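Nukness Stone & Bench Sealer, by Ammann

Ready to use, for marble, limestone, travertine and unglazed tile
$679 for the full kitchen kit, GST included
Refills sold separately

If you have fallen in love with a marble benchtop, you will already have been warned off it by at least one relative. Lemon juice marks it, red wine gets into it, and turmeric is best not discussed. We have been looking after stone benches for a good while now and we still think it's worth it — there is no other surface quite as lovely to roll pastry on — but it does need a proper drink of sealer before you move in with your curry pastes.

Nukness is a water-based penetrating sealer. It soaks into the stone and leaves the colour and the feel of it alone, so a honed bench stays honed and a polished one keeps its shine. There is very little smell, and you won't need to clear the family out of the house while you work.

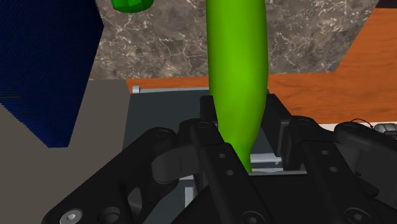
Nukness goes on thinly, and the commonest mistake we hear about is using far too much of it. Our Lise Fehr takes most of the phone calls and she always tells people to decant a little at a time and put the lid back on the rest. A long bottle with a narrow neck, like the green one tipped upside down in the picture, is the sort of shape we like for pouring, because the liquid has to come through a small opening and you have a fair chance of stopping before you've made a puddle. Whatever you choose, label it clearly and keep it well away from the cooking oil!

Putting it on

Wash the bench with our Brivorix stone soap, rinse it, and leave it overnight to dry. Work in sections you can comfortably reach, wiping the sealer on with the cloth and buffing off anything left on the surface after ten minutes. Do it all again once the first coat has dried. Two coats suit most kitchens, though a very thirsty limestone may want another.

Keep water off it for a day, and hold off on anything oily for a little longer if you can bear it.

Looking after it 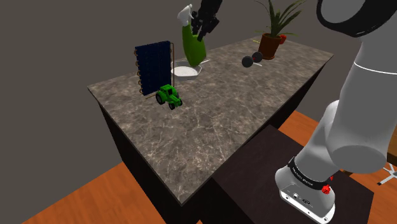

Everyday cleaning is where a sealer earns its keep or gets worn away, and harsh cleaners are usually to blame. Please steer clear of vinegar, citrus sprays and cream cleansers, however well they do in the bathroom. A trigger spray bottle is the handiest thing to have by the sink, and a green one with a white sprayer head, much like the one over the marble here, will do nicely filled with diluted Brivorix. On a grey-brown stone with white veining, check your cleaning from a low angle with the light behind the bench, as smears love to hide in that kind of pattern.

In the kit

Nukness sealer, 2 litres
Brivorix stone soap concentrate, 300 mL
Trial sachet of sealer, 200 mL, for testing a hidden corner first
Applicator cloths and a buffing pad
Printed instructions

Delivery is free to metro addresses. If you're further out, drop us a line with your postcode and Florian Brunner will work out the freight for you. Our next batch is due in June, and orders placed before then will be filled from the stock we have on the shelf.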